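Retail Operations, Unit 2: Stock Counts and Shrinkage
Instructor: Seraina Haslinger 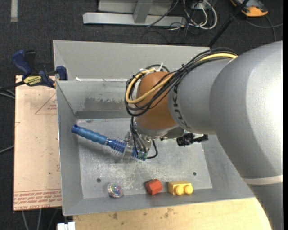
Key terms
Shrinkage – the gap between recorded stock and stock on hand.
Cycle count – a count of one section at a time, with the store open.

Worked case
The Wimgate store lists 80 units of one item. The count finds 67, so shrinkage is 13 units. Check the returns shelf and open deliveries before adjusting the record.

For next class
Read the Girken case, pages 2 to 21, and bring one question – written, please.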